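Ticket: Freezer room door heater trips the ring main
Site: Bostberg unit, rear cold store
Raised by: Night desk
Status: Closed, with reservations
Priority: High (was Low, was High, was Low)

Entry 1, 06:10
Power lost to the whole back half of the building again. The kettle is in that half. Breaker reset, stayed up. Freezer reading -17 when it should be -20, so it had been off for a while before anyone came in. Stock looks fine and the ice cream is still ice cream. Setting this to High.

Entry 2, 09:25
Priority changed to Low by the system, on the grounds that "service has been restored". Service had been restored by me, with a finger. Changed back to High.

Entry 3, 11:40
Called the Mikard helpline, Mikard being who made the freezer. Forty minutes of pan pipes. They asked whether we had tried turning it off and on again. I said it had been doing that by itself, which was the reason for the call. They asked for the serial number. The serial plate is on the back of the unit and the back of the unit is against the wall. They said they could wait. I said they could not.

Entry 4, 14:05
Moved the unit. Serial number taken and sent on. Also recovered from behind the unit: one glove, a quantity of peas, and the instruction book we were told never came with it.

The instruction book says the compressor must be on its own circuit. Ours shares one with the door heater, the strip lights, the label printer, the kettle and the shutter motor. I can't find any record of who decided this. The ring main drawing on the wall of the switch room shows a different building.

Entry 5, 06:05, next morning
Tripped again. This time I wrote down what was running before I touched anything. Compressor, door heater, label printer in standby. Kettle off, and I would like that noted, as the kettle has been blamed in three separate emails.

Breaker reset. Held for 56 minutes and went again at 07:01, kettle still off. Kettle formally cleared.

Entry 6, 10:30
Mikard replied by email. They say their unit draws well under the rating of the breaker and the fault is therefore in our wiring. They attached a leaflet on defrosting.

Electrician from Dristavetti came out on the contract. Tested the wiring and says the wiring is fine and the fault is therefore in the unit. He did not have a leaflet.

So the position by mid-morning was that nothing was wrong with anything.

Entry 7, 13:15
Asked Dristavetti to stay and watch it trip. They are paid by the visit and were not keen. The freezer behaved beautifully for the two hours he sat there. It tripped while his van was at the barrier. He saw the lights go in his mirror, to be fair to him, and came back.

He put a clamp meter on each of the loads one at a time. Compressor normal. Strip lights normal. Printer nothing to speak of. Door heater normal, then normal, then not normal at all for a few seconds, then normal again.

The door heater is a wire that runs round the frame under a plastic cover and stops the seal freezing to the metal. It is rated at 133 watts. I had assumed it ran all the time. It doesn't. It has a small thermostat, and it cycles, and the fault only shows when it has just come on from cold. That explains the early mornings, when the door has been shut all night and the frame is at its coldest.

Entry 8, 15:50
Cover off the door frame. Water in the channel along the bottom, with the heater cable lying in it. There is a split in the insulation near the hinge side where the cable goes round the corner, and it's rubbed on a screw that is longer than it needs to be. Leakage to earth goes up as the wet part warms and the breaker does exactly what it was bought to do. I have apologised to the breaker.

Where the water comes from: the drain hole in the channel was blocked. With what I can only describe as more peas.

Entry 9, 16:20
Heater cable disconnected and made safe. Everything else left on. Dried the channel, cleared the drain, poured a jug of water through to check that it ran. It ran, on to my shoe.

Without the heater the door will stick. Notice put on the door: PULL HARD, NOT A FAULT. Told the late shift in person as well, as notices in this building are treated as wallpaper.

Entry 10, 06:00, following morning
No trip overnight. Freezer at -20. Door stuck, as advertised. Three calls on the night log reporting that the door was stuck. One of them says, "There is a notice on it about something."

Entry 11, 09:10
Ordered a replacement heater cable. Mikard no longer make it. They suggest a newer one which is the same length but has a different plug, and an adaptor for the plug, which is out of stock. They suggest in the alternative a new door. I asked what a new door cost and there was a respectful silence, and then a figure, and then a respectful silence at my end.

Kingi do a generic heater cable sold off the reel. Same rating per metre. Dristavetti say they'll fit it if we buy it but will not warrant it. Mikard say that if anyone fits it they will not warrant the freezer. I checked, and the freezer has been out of warranty since before I worked here. Ordered from Kingi.

Entry 12, 11:30
System has changed the priority to Low and sent me a satisfaction survey. The survey asks how likely I am to recommend the ticketing system to a friend. I have left it open on the other screen.

Entry 13, 08:45, some days on
Cable arrived. It is the right cable. I mention it as it was the only thing in this ticket to be right first time. Minimum order was longer than we need, so there is a coil of spare in the switch room on the hook by the drawing of the other building. Please do not use it to tie things up.

Entry 14, 12:20
New cable fitted by Dristavetti. Notes for whoever gets this next:

The long screw on the hinge side has been swapped for a shorter one. If the hinge is ever taken off, put the short one back. The long one is in the bin, and I put it there myself.

The cable now sits in clips on the side wall of the channel, clear of the bottom. Water can collect underneath without touching it.

The thermostat is the old one. It tested fine. Spare thermostats are still made, should it matter.

The door heater has been moved to the same circuit as the corridor lights, through its own small earth leakage breaker. If it goes again it will take out the heater only, and the stock will be safe and the door will stick. The label in the board says DOOR HTR. Somebody will ask what HTR is.

Insulation test after fitting was well over 1000 megohms, off the top of his meter. The old cable, for comparison, read less than one when wet. Both results are on the sheet in the folder.

Entry 15, 06:00, next morning
No trip. Door opens. One member of the early shift pulled it hard, out of habit, and sat down. Notice removed.

Entry 16, 14:40
Outstanding items, none of them mine but all of them will be:

The compressor is still not on a circuit of its own. Dristavetti have quoted. The quote has gone upstairs, where it is warm and well looked after.

The ring main drawing needs replacing with one of this building. I've asked for it. I was asked in return whether the present drawing was "at least similar". It has a lift in it. We have one floor and a mezzanine.

The drain hole wants looking at monthly. I have put it on the cleaning sheet under Freezer, Floor, as there wasn't a line for Freezer, Peas.

The temperature alarm did not sound on either of the first two mornings. The alarm is plugged into the same ring main as everything else and has no battery. New one with a battery is on order. Until then the night desk reads the dial at midnight and at 04:00 and writes it down, and I would ask that they read the dial before writing it down. Last night's 04:00 reading was in the book at 01:30.

Entry 17, 09:00, end of May
Three weeks with no trips. New alarm fitted and tested by pulling the plug, at which it made a noise that brought people in from the car park. Night readings stopped.

Kettle moved to the front half of the building at the request of the front half of the building, who have wanted it for years and saw their chance.

Closing this ticket. The system requires a root cause from the drop-down list. The choices are User Error, Software, Hardware, Network and Other. Picked Other. It asked me to specify. Wrote "peas". It has accepted this.

Survey still open on the other screen. It says I have 2 questions remaining.

Attachments (1)

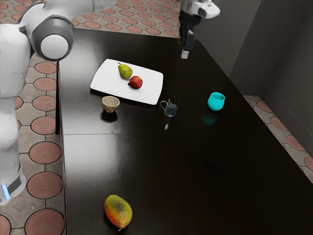 Pear and apple on a white plate, cup just below.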